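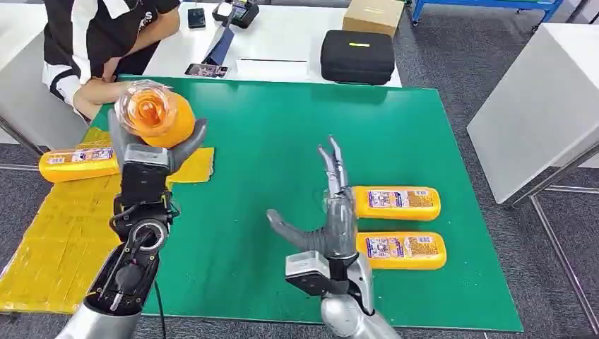 Saturday, January 8, 2022

Packing bench, Moltton room. Green mat on the white table as before. It covers most of the top and I would like to keep it that way.

Items for the Nenen box: wrapped yellow blocks, plus the clear container with the orange contents and orange lid. Weighed the container twice on the small scale, 652 g both times. The 707 g in the December sheet must have been taken with the outer sleeve on. Corrected the sheet and initialed it.

Blocks go in first, flat, long sides parallel, labels up. Container last, standing, lid up. Tried it the other way on the Flekatetti box and the wrapper corners got crushed under the rim of the container.

The mat grips the wrappers more than bare tabletop does. Blocks stay where they are put, but they have to be lifted; sliding drags the printed film and wrinkles the label. Same at the edge of the yellow foam. A block laid across that edge rocks a little when touched.

Lid: checked by hand, a quarter turn past first resistance. Do not go further, the thread skips.

Room at 13 C this morning, heater on a low setting. Wrappers feel stiffer than last month. No splits found.

To do:
- ask Ondieki for the narrower divider, 2 pieces
- trim the foam
- wipe mat, dry flat, do not roll
- repeat the weighing with sleeve on and enter both values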